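Workshop notebook, practical life trays
2025-06-04

Print | E-mail this entry

Finished sanding the second batch of tongs for the Folholm toddler room. The first batch was too stiff. The older children managed with both hands, but the younger ones pushed the tongs flat on the tray and picked the wool balls up with their fingers. I have thinned the bend by 2 mm and left the arms the same length.

Also drafted the card that goes with the tray. It says show it once, slowly, without talking, then sit back. If the child uses their fingers, leave them to it. Folasade Briggs wants a line about what to do if the balls end up on the floor. Not written yet.

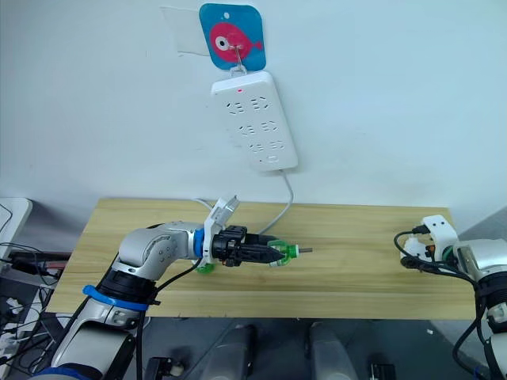
Orathai Saithong would drop the showing altogether. Her view is that a child under two should meet the tongs in a basket with other things and find out what they do, and that once an adult has shown the "right" way the child starts looking up for approval. She has seen this at Masley and I don't doubt it. My worry is the other half of the group, who pick up the tongs, wave them and put them down for good. We agreed to try it both ways, a basket in the small room and a tray in the large one, and compare notes in October.

Things to settle before then:

- same balls in both rooms, no swapping
- who writes the notes (Glória Tavares has offered for the small room)
- what counts as help. Moving the basket nearer is help in my book. Orathai says it isn't. 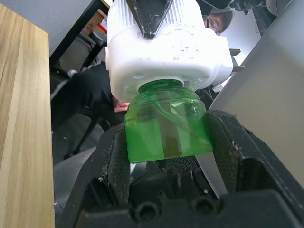

The note sheet needs to be short or it won't get filled in. Last time we used a full page and most came back half empty. I have cut it to the child's initials, how long they stayed, whether an adult spoke, and one free line. Ngọc Lục asked for a box for "looked at an adult", and I have put it in because it bears on Orathai's point. Printed 400, which should last.
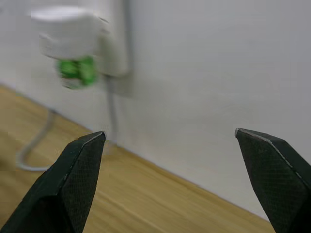 Grip is still the weak part of the tongs. Smooth beech slides on the wool balls and is worse on the big beads. I tried a sanded face and a strip of cork, and the cork came off in the wash. A fine crosshatch like the one on the inner pads of those two black fingers would be worth cutting straight into the wood, shallow enough that it can be wiped. The wide gap between the tips is more than a small hand can close on, so ours stay narrow. Will cut a test pair tomorrow and ask Folasade Abubakar to try them with her group before I do any more.

Stock: 8 pairs finished, beech offcuts nearly gone. Onuoha order no. 616 still not here, ring them.

Print | E-mail this entry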